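Section 3. Your first practice pick in Sima

Before you let your Lunier arm loose on a real bench, we'd like you to spend a little while with it in Sima, the simulator that comes with the kit. It's a friendly place to make mistakes – nothing in there can be bent or dropped on your foot.

1. Open Sima and load the practice scene called Vavside. Give it up to 60 seconds the first time.
2. Set the speed to 2 and leave it there for now.
3. Choose the blue cube as your target, then press Approach.
4. Zoom in on the fingertips before you press Close.

Note: Reset puts all four cubes and the big flat block back at their starting spots, so use it as often as you like.

Caution: Please don't switch to Live mode until you have finished Section 4.

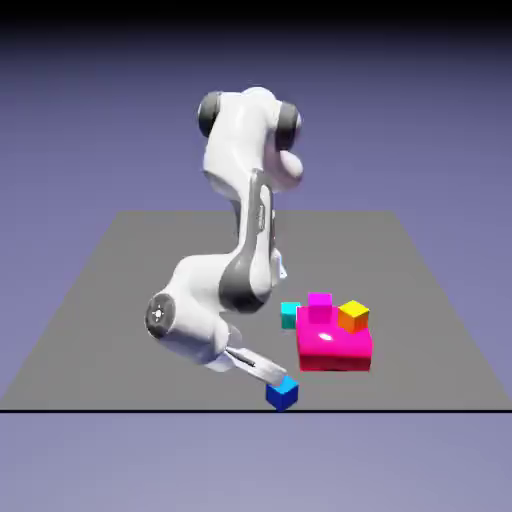
By the Ullel manuals team | Updated 18/08/2026

Fingertips at the blue cube in step 4, with the other cubes over by the magenta block.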